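Arquivo > Listas > manipulacao-dados > Mensagens
Categoria: coleta de demonstrações
Última atualização: 6 de janeiro de 2019

Assunto: Re: garrafas e embalagens na mesma mesa

Ásdís Lykkegaard escreveu:
> Vi que o lote de dezembro só tem objetos rígidos isolados. Para o
> Gokow precisamos de mesa bagunçada, com plástico amassado perto do
> alvo. Dá para gravar isso em Ketelden? E descartamos os episódios em
> que aparece a mão de quem arruma os objetos?

Ásdís,

Dá, sim. Já começamos. A meta é chegar a 900 episódios, divididos em 14 arranjos de mesa, com garrafas de refrigerante e embalagens plásticas misturadas.

Sobre a mão: por enquanto não descartem nada. Marquem o trecho com "mao_presente" e deixem o episódio inteiro - o filtro fica para o treino. O mesmo vale para os quadros borrados da câmera do punho. No lote anterior cortamos os borrados e o modelo piorou justamente na aproximação.

O filme transparente continua sendo o pior caso, por causa dos reflexos. Peço até 11 tentativas por arranjo com ele perto da garrafa, contando as falhas. Falha também vai para o servidor, com o rótulo certo.

Quem anota no Phí precisa atualizar para a versão 5 antes de abrir os arquivos novos - a antiga perde a marcação da mão ao salvar.

Christos Rallis
grupo Pirenlow
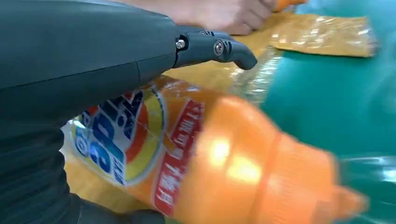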